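Essien cotton sheet set, queen, in Oat: a long-term review
Posted by Jennylyn Galang
February 20, 2024

I bought these sheets last June, when our old flannelette set finally gave way at the foot end (my husband's heels, I maintain) and I decided that for once in my life I would buy proper bedding. I dithered over it for weeks. My friend Murali Namboodiri had the Trultier set and spoke very highly of it, but it was well over my budget, and the Essien came up at $67 for the fitted sheet, flat sheet and two pillowcases, so in the end the decision made itself.

They arrived at our place in Grirngate inside the week, in a drawstring cloth bag that I've since filled with pegs. Straight out of the bag they felt stiff, almost papery, and I will admit my heart sank a little! Please give them a chance. By the third wash they had gone lovely and soft, and they've only improved from there. They are percale, so you get that cool, crisp feeling when you climb in, and on the sticky nights we had after Christmas I was very glad of it. If you like a silky sheet that slides about, you'd be happier in sateen.

The fitted sheet is where most sets let me down, and this one has been a pleasant surprise. We have a deep mattress with a topper on it, and the elastic goes all the way round instead of just hugging the corners. It does take a bit of a wrestle to get the last corner on. There's a little tag sewn in at the foot end, too, and I can't tell you how many mornings of turning a sheet round and round that has saved me.

Now, the colour. The website calls it Oat and shows something much closer to caramel. In my house it reads as a soft beige by lamplight and quite a bit paler by the window, and I've grown fond of it. It's a restful colour to sort the washing on, which is how most of my afternoons end up going.
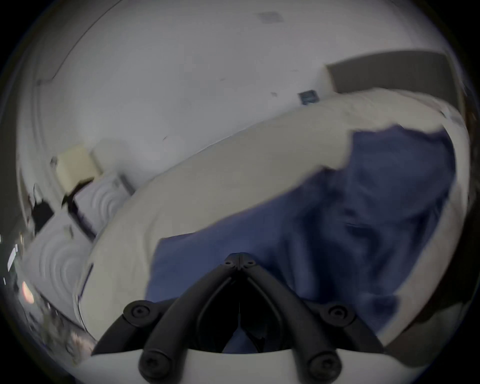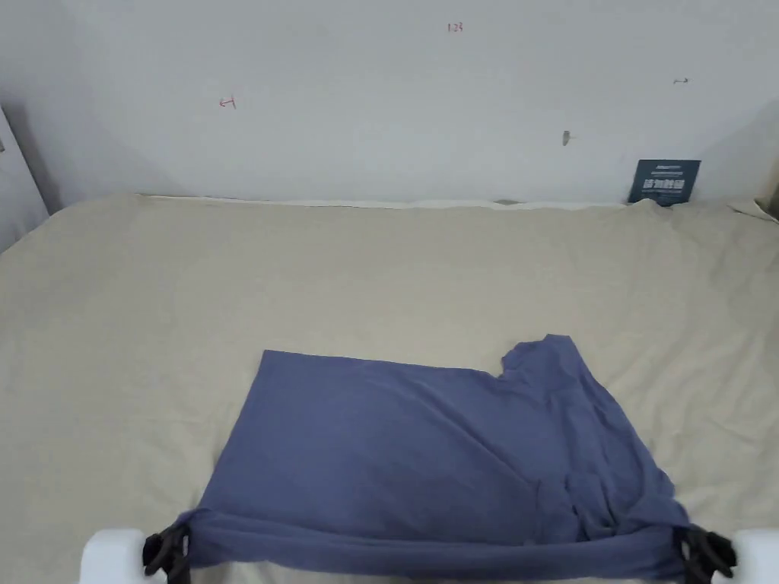
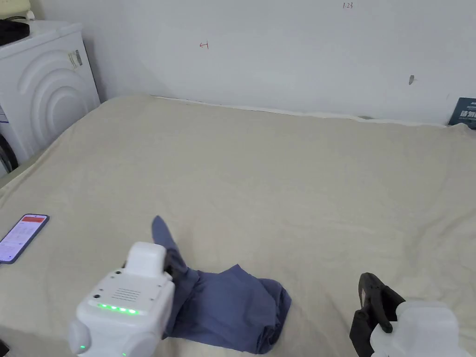
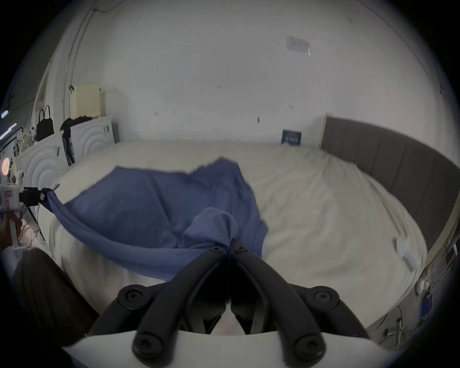
Pilling has been very slight, just a few bobbles on my husband's side after nearly 3 months of constant use, and no worse since. I wash them on warm with an ordinary powder and dry them on the line. They do crease. I gave up ironing sheets when my youngest started school, so I pull them off the line while they're a touch damp, fold them firmly and leave it at that. If a wrinkled bed bothers you, you'll be getting the iron out every time.

My one real grumble is the pillowcases. They have no inside flap, only an open end, and our pillows work their way out by morning. I wrote to Essien and had a very kind reply saying a flap was being considered, which I've heard before from other companies, but it was nice to be answered.

Four stars from me, and I've already ordered a second set from the Jullport shop, in the grey this time. I'll report back on whether that colour is any closer to the picture.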